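How a Hand-Held Gripper Teaches a Robot to Open a Locker

A robot gripper is the part of a robot that holds things. It does the job of your thumb and fingers. Most grippers are bolted to the end of a robot arm. The pair built in the Kuvport shared workshop has no arm behind it. A person carries one in each hand.

The build is called Dirkari. Its goal is a home robot that can use ordinary doors, handles and keys. Doors come in many shapes, so writing one rule for each would take too long. The builders record a person doing the task and let a computer learn from the recording.

What the parts do

Each gripper has a gray body and soft black fingers. Soft material bends a little when it presses on something, so it can grip a thin key or a smooth handle without slipping as easily as hard plastic would.

A white cube is fixed to each gripper. The black square patterns on its faces are called markers. A computer can find a marker in a video and work out which way it is facing. If it does this many times each second, it knows the path the hand took through the air.

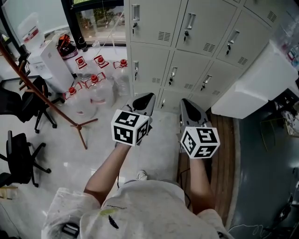 Two grippers, each with its marker cube, in front of the workshop lockers.

Why lockers?

Lockers make good practice. Each door has a pull handle, and there are keys in the locks. Opening one is a chain of small steps: reach, grip, turn, pull. You do this without thinking. A robot needs every step, in the right order.

Try it yourself. Put on thick mittens and turn a key in a door at home. You will notice that you start to use your eyes more, as your fingers cannot feel the key well. A gripper has the same problem.

What the gripper sees

A camera can also be carried on the gripper itself. Its lens takes in a very wide view, and this makes straight lines look curved. The computer can correct for the curve – it only has to know the shape of the lens.

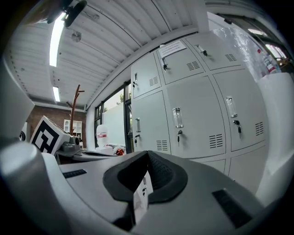 Hòa Mạc asked whether the computer might learn mistakes too, if the person fumbles a key. It might. Recordings with a bad fumble are marked and left out. Small slips are kept when the person recovers, as the robot will slip sometimes and needs to know what to do next.

By the end of January the Dirkari set held 352 recordings. Of these, 196 were of doors and 102 were of keys. The rest were drawers and lids.

Words to know

Gripper: the part that holds things.
Marker: a printed pattern that a computer can find in a picture.
Recording: the video and hand movements saved from one try.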